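The Second Life of the Office Tower

When an office replaces its computers, it usually happens quickly. A van comes in the morning, the new machines go on the desks, and the old ones are carried to a room with no window. There they stay, one on top of another, until somebody needs the room.

In Allville I worked for seven years in a building with such a room. When at last we opened it to clear it, we found 37 desktop towers, a great number of keyboards and a box of mouse balls, which the younger colleagues had to have explained to them. Most of the towers had been switched off on a normal working evening and never switched on again. They were not broken. They had only become slow for what we asked of them.

I have since spent many evenings with towers of this kind, and I have come to like them very much. They are heavy and plain, and they were made for firms which wanted repairs to be short. You feel this as soon as the side panel is off. In a cheap home computer from the same years you meet many small screws, all a little different. In a good office machine you meet coloured plastic. The maker has chosen one colour, and everything in that colour is meant for your fingers: the clips that hold the cards, the tabs on the drive carriers, the latch. You can follow the colour through the case as you follow the signs in a railway station.

The first thing to do is to lay the tower on its side, with the open side up. I see people working on a standing tower, bent down with a torch in the mouth, and I always want to stop them. Lying down, the case becomes a kind of tray. The board is flat in front of you and a dropped screw stays where you can find it. 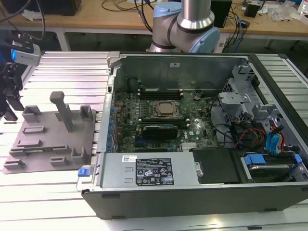
Ostermann

With a Dell laid open like this one, the blue parts are where I begin. The column of clips beside the board holds the expansion slots, and two more blue tabs mark the carriers in the drive bay. The power supply takes up much space along the front of the case and has its own blue latch at one end. Its label is full of small text and warning triangles, and I ask every beginner to read such a label slowly. The power supply is the one part which I never open. I take it out, I put another in, and what is inside the metal box remains the business of other people.

Then come the cables. In office towers of this age they hang in a bundle, red, yellow, blue and black, and they look worse than they are. The thick coloured wires bring the power, and the flat thin ones carry data to the drives. Before I pull anything I make a drawing on paper. It is not a beautiful drawing. I write only which plug was on which drive, and from which side it came. My telephone can do the same work faster, but with the drawing I have to look.

Memory is the easiest improvement, and for many machines it is enough. The modules sit in their row near the processor and come out when the small levers at the ends are pushed down. A new one goes in with more force than a beginner likes to use. You press with both thumbs until you hear it click, and the first time you are sure that you have destroyed the board.

The processor I leave alone if I can. Under its metal frame it is quite safe, and a faster one of the same family seldom repays the evening. A solid state drive in the place of the old disk gives much more. One machine from our room needed 164 seconds to reach its start screen before this change, and I did not have the patience to measure it a second time with the old disk. Afterwards I could not finish pouring my tea.

About dust I must say something too. It collects in the fins of the heatsinks, where it makes a grey felt, and the fan then has to run harder and becomes loud. Many towers are thrown away only because they are loud. I use a soft paintbrush and a small vacuum cleaner, held well away from the board, and for the fins a wooden stick from the kitchen. I hold the blades of the fan with one finger while I do it.

Not every machine can be saved, and it is better to decide this early. If the little round capacitors on the board have swollen tops, I stop and keep the case for parts. From two bad towers I can often make a good one. The Drimex people, who collect metal in our district, take the rest in April, when their lorry comes to our street. They prefer that the cables are already separated, and they want the battery from the board in its own bag.

The towers which leave my table go mostly to kitchens and hobby rooms. They hold recipes, family photographs and the accounts of a small choir. One stands under a sewing table and plays the radio all day. Its side panel has a scratch from the windowless room, and I have left it there.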